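How to Care for a Speckled Stone or Laminate Countertop

Category: Home Care > Kitchen Surfaces
Reading time: 3 minutes

Speckled counters are popular because they suit most kitchens and are easy to live with. The same pattern that makes them attractive can also conceal crumbs, grease and fine scratches. The Monau Household Guide recommends the following routine for stone and laminate surfaces in daily use.

Before you begin, confirm which material you have. Residents of the Clisby and Minhas apartments will find this in the unit handbook. If the material cannot be confirmed, use only warm water and mild dish soap.
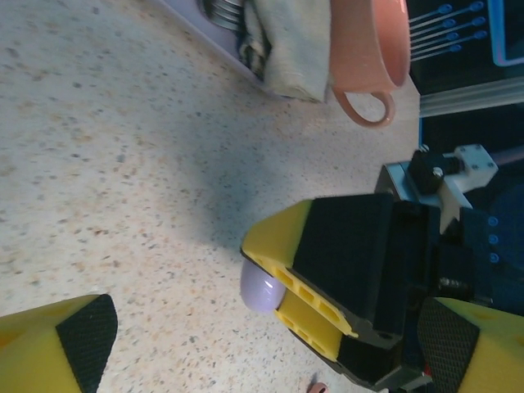
Step 1. Clear and dust

Move small items off the section you intend to clean. Wipe away loose grit with a dry microfiber cloth, working toward yourself. Do not scrub at this stage, as grit may scratch the finish.

Step 2. Wash

Add a few drops of dish soap to a bowl of warm water. Wring the cloth well and wipe in overlapping strokes. Lift mugs and utensils and clean beneath them; coffee and tea rings form where a cup stands for long periods. Rinse with a second cloth and dry at once.
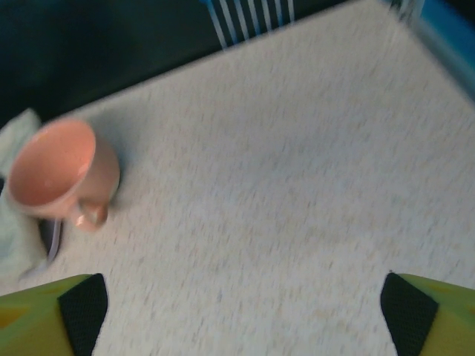
A pink mug on a pale speckled surface.

Step 3. Treat stains

For dried marks, lay a damp cloth over the area for several minutes and wipe again. On laminate, a paste of baking soda and water may be applied with a soft cloth. Bleach, vinegar and abrasive pads should not be used on natural stone.

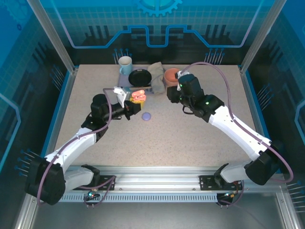
Sealing applies to natural stone only. Place a few drops of water on the surface and wait ten minutes; if the stone darkens, it is due for a new coat. On a beige top with fine speckles, a change in color can be slight, so check it in daylight and from a low angle. Set any bowls aside before applying sealer, and keep food off the surface for the full curing time printed on the label. One 300 ml bottle of Udent Stone Sealer is sufficient for a standard kitchen.

Residents may request a material check from the maintenance desk, extension 206.

Last reviewed: 2025-06-28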